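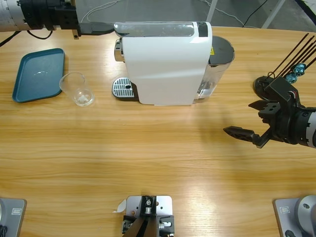 Cokdale day room, hot drinks corner. Progress report to the Prestmont fund, February 2020

Grant was 3000. Spent so far 900, mostly the table and making good the wall behind. A further 200 set aside for capsules. Rest untouched, recepits to follow by post.

Done: table in, socket moved, coffee corner set out and in use by the Parenen group. Takes one cup at a time, slow when everyone wants one at once, but no complaints yet. Blue tray is for carrying drinks to the chairs, raised rim so less ends up on the carpet.
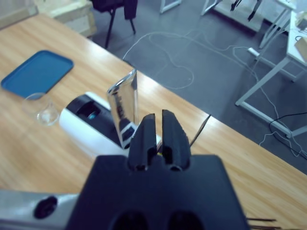 Tray and small clear cup on the new table.

Not done: wall shelf, second tray, sign for the door. Joiner let us down twice. Ojo have quoted for the shelf, seven weeks from order, bit dear but we would like to go ahead if you are happy.
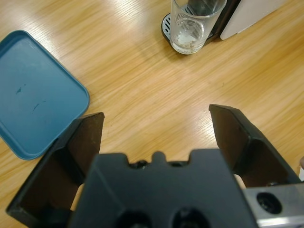 Same quote covers a cupboard for the spare capsules, at the moment they live in the office and someone has to go and fetch them. Table top marks easily so we want mats as well, small money. Cleaning rota is up and mostly being folowed.
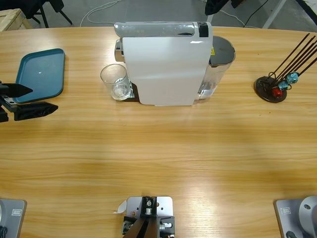 Will the full grant be spent by the end of the project?
We expect so, by September, once the shelf and cupboard are paid for. Anything left over comes back to you.

Next report once the shelf is up.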